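The returns room at Corgate
November 17, 2019

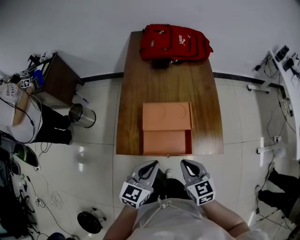 Mahsa Sadeghi used to open boxes for a living. Still does, in a way - only now it's the same box, over and over, with a gripper on each arm, so that a machine can learn how she does it.

Corgate handles returns for online shops. Bags, shoes, small stuff. Until July the whole shift was unpacking, checking, repacking. Then the firm signed with Birnelari, who want arms on the line by next year, and asked for people to do the teaching. Sadeghi put her name down the same day. Better money, no lifting.

"First week I was hopeless," she says. "You've got no fingers. Getting a flap up took me ages."

She now does some 200 goes a shift. Lid open, lid shut, bag in, bag out. Breaks every hour, after people complained of sore wrists.

Not everyone is keen. Trinh Chu, 27, still on the main line, was asked twice and said no both times. Why train the thing that gets your job? Managers say no one will be let go, and that staff will move to checking and repairs. Chu wants that in writing. So far its a slide in a meeting.

Pay is the other sore point. Teaching gets a top-up, the line doesnt, and they all eat in the same canteen.

Sadeghi's stint runs out in 3 months. After that - she shrugs. Repairs, maybe. She has asked about the course and is waiting to here back.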